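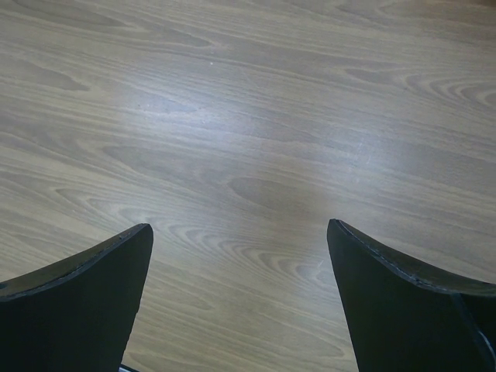
Print this page | E-mail this page

Home | Data | Rules | Changes | Contact

# Galen Cloth Handling Set: data card and recording rules

Version of February 2021. Maintained by the Galen project, Kitdale.

## Contents

3412 episodes of two-arm cloth work on a tabletop, of which 150 are held out for testing. Each episode carries wrist video, fixed video, joint positions and a task label.

## Recording rules

1. Wrist views are checked against the bare tabletop at the start of a session. Fingertips must be visible in the lower part of the view.
2. Cables are routed with slack at the elbow and secured at the base.
3. Folded cloths go to the rear of the table, clear of the working area.
4. Both grippers may hold the same cloth. Neither may pull against the other.
5. Do not trim failed grasps. Label them `fail` and keep the full episode.
6. Changes to table, lighting or fingers require a new session number.
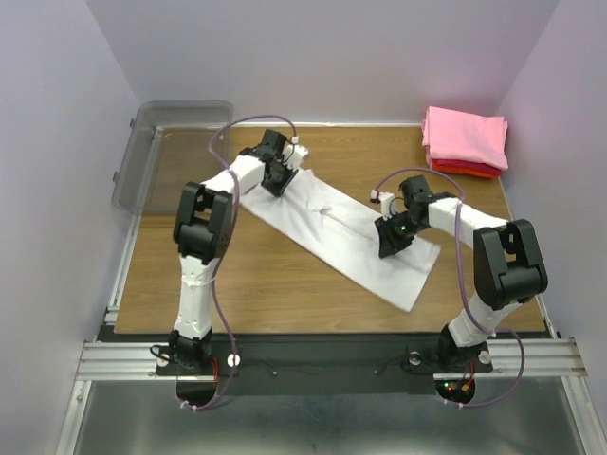 **Can episodes from different sessions be merged for training?**

Merge them only where the calibration files match; otherwise keep the session number as a separate field.

## Known limits

Episode 1007 has a gap in its joint log. The colour balance of the wrist cameras is not corrected. Labels were entered by one operator and checked by a second in 83 episodes only.

## Comments (3)

**younis_lab:** Rule 5 should say whether a regrasp counts as a failure. We label it separately.

**Sulville:** Is the held-out list fixed between versions?

**galen-data:** The list is fixed. Regrasp wording will be added to rule 5.

Print this page | E-mail this page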